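Nidevham and District Community Board
Home and Garden > Bathrooms and Kitchens

Towels that never dry. What is everyone else doing?

marshpippin
Evening all, and sorry in advance for the length, my husband says I can't ask for a pint of milk in under a page. We moved over from Staltness in the autumn, into one of the Jarman houses up behind the church, and we love it to bits, but I am at war with the bathroom. It has no window. There's a fan that comes on with the light and sounds very busy, and yet a bath towel hung up at breakfast is still clammy at bedtime, and by the second day it has that smell. You know the one. Wet dog that's been reading old books.

In the old house we had a great big draughty bathroom with a sash window that didn't shut, and I moaned about it for years, and I never once had a smelly towel. So I suppose I am being paid back!

I've been washing them more, which only means more wet towels to dry somewhere else. There are 5 of us when everyone's home and the airing cupboard is the size of a biscuit tin. The plumber who came about the boiler suggested a heated rail, but the only free bit of wall is between the door and the shower.
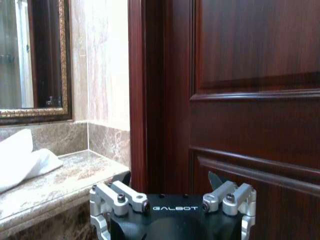
So before I spend any money I'd love to know what people in the same houses have done. Does a heated rail make a real difference? Do you take your towels out to the landing? Is it the towels themselves? Mine are the thick fluffy kind, a present from my sister, and I'm fond of them.

quince_and_co
Welcome to Nidevham! We're in a Jarman house too, the lower road, and I had exactly this for our first two winters. I'm afraid I'm going to say it's the towels. The thick ones are gorgeous but they hold so much water that they never stand a chance in a room with no window. I gave in and bought thin waffle ones from the market at Rurkbridge and they're dry by lunchtime. They feel a bit like drying yourself on a tablecloth for the first week, then you stop noticing.

Keep your sister's for when she visits, and she'll never know.

oldferryman
I can't agree with that, much as I like quince. I've had thick towels all my life and I'm 67, and the trouble is always the air and hardly ever the towel. Check your fan properly. Hold a square of loo paper up to the grille with the fan going. If it sticks, the fan is pulling. If it flutters down into the bath you've got a noise maker and nothing more. Ours was clogged solid with fluff when we moved in. I took the cover off, washed it in the sink, went round the blades with an old paintbrush (power off at the switch first, please) and it was a different room afterwards.

Also look at the gap under your door. A fan can't pull air out if none can get in. My brother-in-law fitted lovely thick carpet on his landing and wondered why the mirror never cleared.

tansy_b
Heated rail person here! We put one in 6 years ago and I'd sooner give up the oven. Ours is on a timer, on for a bit in the morning and again after the children's baths. The one thing I would say is buy a wider one than you think you want, because a towel folded in four over a narrow rail stays wet in the middle however hot it gets. And do get an electrician in for it, bathrooms are not the place to have a go yourself.

marshpippin
Oh you are all lovely, thank you. Loo paper test done, oldferryman, with the whole family gathered round like it was a magic show. It stuck, but only just, and slid off when I let go. So a clean is on the list for the weekend.

I'm ashamed to say I had never thought about the gap under the door.

Now I shall own up to something else, which is that we aren't good at hanging things up in this house. Half the time a towel is slung up any old how with its tail in the basket, and I've a feeling somebody is going to tell me off about it.

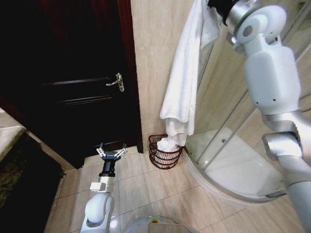

The corner by the shower, with the towel trailing into the basket as usual.

quince_and_co
Well, I'll be the one to tell you off then, but gently, because mine did it too! The end that sits in the basket is all bunched up and no air can get at it, and the damp creeps along to whatever else is in there. I'd move the basket out to the landing altogether and put a couple of good hooks up high, so the whole length hangs free.

Still think you want thinner towels, mind.

oldferryman
Hooks are no good, they bunch the towel at the top. A bar every time. Spread it out flat, one towel to a bar, and leave the bathroom door open when you've finished. My wife squeegees the shower glass down as well, which takes her less than a minute, and that is all water that doesn't end up in the air. I was rude about it when she started and I have since apologised.

tansy_b
Agree about the squeegee, disagree about the bar, unless it's a warm one! With 5 people you'd need bars up to the ceiling.

pebbledash_pat
Not in a Jarman house but we've got a windowless shower room at our end of Staltness. Two things that helped us. Stop using fabric softener on towels, it coats them and they don't dry you or themselves half so well. And once in a while wash them hot with a cup of white vinegar and nothing else. The smell lives in the fibres by the time you notice it, so airing won't shift it however nicely you hang them. Don't put the vinegar in with any bleach, of course.

My mother dried everything on a pulley over the range, and her towels could stand up by themselves.

oldferryman
Pat is right about the softener. I'd forgotten that one.

marshpippin
Softener! I've been putting extra in, to cover the smell. Oh dear.

Right, the plan is fan cleaned, basket out on the landing, no more softener, squeegee on the shopping list, and then I'll see how we get on before ringing anybody about a rail. Tansy, how much room does yours need either side? And quince, which stall was it at Rurkbridge? I'm not saying I'm giving in, but I might just go and have a feel of them.

quince_and_co
The one at the far end past the cheese, with the green awning. Go before 8 if you want to park!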